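Turcotte Household and Shop-Floor Chores Project
Progress report to the Elbridge fund
Prepared by the project lead, Nutgate workshop
May 6, 2018

1. Purpose of this period's work

The grant asks whether machines can yet take over small chores in the home and at the back of a shoe store. Shelf facing and towel folding were covered in the previous report. This period dealt with footwear: picking up a shoe, turning it, handling the laces and setting it down in a known position. Esico, our retail partner, nominated the task because returned shoes must be re-laced and paired before they go back to stock.

2. Work completed

Control software was moved to the new release in March. Wrist views are now logged together with joint positions, which lets us review a failed grasp from the gripper's side. Logging runs continuously, including between attempts.

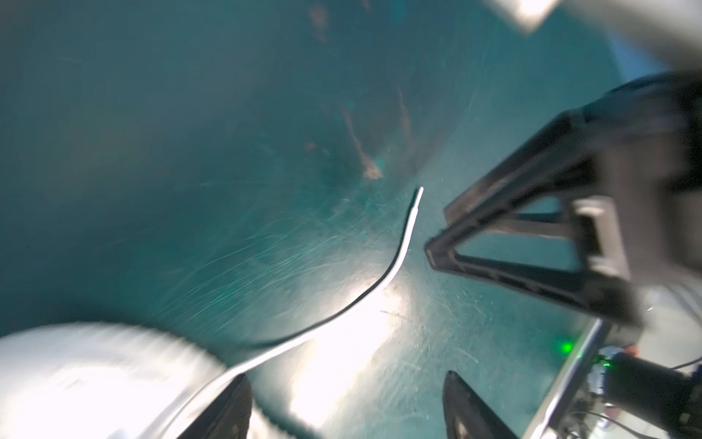 Can a machine re-lace a returned shoe at a pace a store could use?
At present it cannot; a person still does the job faster and with fewer dropped laces, and we do not expect that to change within the current grant.

Attempts in the period totalled 1,256. Of these, 370 were lace-handling attempts and the remainder were grasping, turning and placing. The two groups are reported separately because the results differ so widely that a combined rate would be misleading.

3. Results by task

Grasping and placing. Performance is steady when the shoe starts on its side with the collar facing one of the arms. It falls off when the shoe starts sole up. Two-arm turning works better than single-arm turning, at the cost of longer cycle times. Most failures occur at the handover, when one gripper releases before the other has closed.
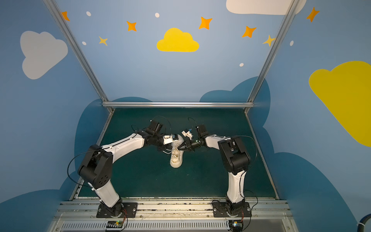

Cycle time is the main obstacle to shop-floor use. Esico's target for a full turn and placement is well under ours, and most of our time goes to pauses between motions. Some of that can be recovered by planning the second arm's approach while the first is still moving. The change is written but has not been tested at full speed.

Lace handling. The success rate on a single lace pull is 46 per cent. Threading an eyelet has not been achieved without an operator's correction. Soft laces fold under the fingertips, and a lace lying flat on the work surface is difficult to pick up without pressing on the mat. Narrower fingertips helped with the flat case and made the grasp on the shoe itself less secure. We have kept them for lace attempts only.

Light-coloured shoes remain a problem for the vision software. White laces against a white upper are missed more often than any other combination, and strong light on the work surface makes the error worse. Dimming the lamps improved detection but increased blur in the wrist views during fast moves. 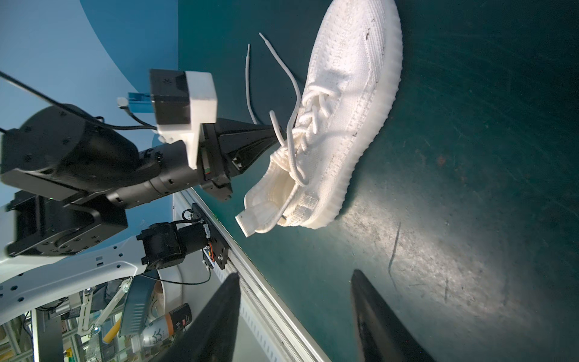
The labelling backlog also affects this item. Lace ends have to be marked by hand at present, and the marking rules were revised partway through the period, so the earlier portion must be redone before it can be used for training.

4. Household use

The same findings apply in the home, with two differences. Speed matters less, as a hall full of shoes can be tidied overnight. Variety matters more: boots, sandals and children's shoes have not been tried. On present evidence, picking up and placing a single known shoe is within reach. Tying a lace is not.

5. Budget

Spending is within the approved amount. An unplanned cost of $500 for replacement cables and fingertips was charged to consumables. No transfer between lines is requested.

6. Next period

Test the overlapped two-arm motion at full speed.
Finish relabelling the lace ends.
Add boots and one dark-coloured shoe to the test set.
Agree with Esico on a revised cycle-time target before the store trial is scheduled.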